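Wrist fisheye: undistort before the policy, or feed it raw?

Posted in Perception and control, August

Cuiping Xia
Hi all! I'm having a ridiculous amount of fun with cloth handling at the moment and I've hit a fork in the road. My stack is Hutby for motion planning, with a small learned policy on top that takes the wrist view and puts out gripper moves. I have 669 demos, mostly striped fabric on a round white table. The lens is a very wide fisheye, so straight stripes come in fanned out and the shiny tabletop throws big blotches of light.

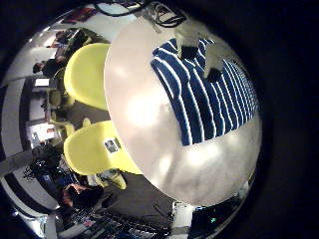 Han-gyeol Yoon
Feed it raw! I went through this with Zirero and rectifying cost me more than it gave back. At a very wide angle you either crop away the outer view or stretch it until the pixels are mush, and the outer view is where the policy gets its sense of where the arm is. Mask the black border, resize, and go. The one thing I'd keep a proper fisheye model for is the planner. If Hutby is doing collision checks from that camera, it needs real rays, so calibrate once and convert only the points you care about. Colour jitter and brightness changes in training should help with the glare too.

Cuiping Xia
Oh, that's a lovely split, thanks! I'd been treating it as all or nothing. The planner only needs a grasp point and a table plane, so that's 5 minutes of code. My other worry is the lift. Once the cloth is up near the lens it covers a big piece of the table, and my plane estimate starts to wander.
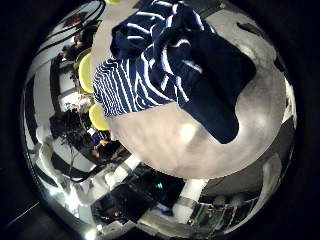
Striped garment held up, pale surface behind it.

Donnelly
just undistort it, everyone does

Skitex
Freeze the plane estimate when the gripper closes and let it update again after release. The table isn't going anywhere! I also give the policy the last six frames so it has some memory of what the cloth has covered up. Slower to train (18 hours on my machine) but the drops are so much smoother. Check your timestamps first, mine were lagging behind the joint readings and I blamed the network for ages.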